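Clearing the white shelf

11 May 2010

I have been putting off the white things since April. By white things I mean the plates, the two big serving bowls, the enamel tray and the pile of table linen that came with the Birik sideboard when I bought it. Everything went into the sideboard the day it arrived and has been in there in no order at all.

Yesterday I took it all out. The linen needed ironing, so that went in a basket for later. The plates are mostly Humwood, the plain ones without a rim, and they stack well enough if you put a paper towel between each one. The bowls don't stack with anything. I tried them on their sides and then gave up and put them on the top shelf, where I need the step stool to reach them.
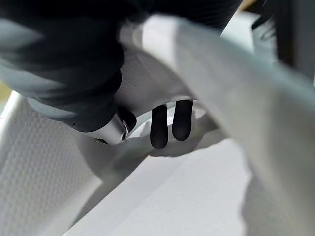
The other problem is that white on white is hard to see once it's put away. I reached for a saucer last week and came out with a soap dish – same size, same glaze. I've now lined the shelves with gray paper from the Adier store. A roll is 50 feet and I used less than half of it. Cut it a little short at the back or it curls up against the panel.

Still to do: the linen, and the drawer that sticks. I rubbed a candle along the runners and it helped for a day. If anyone knows what kind of runners Birik used on the older pieces, please leave a comment. I'd like to replace them before I fill the drawer again.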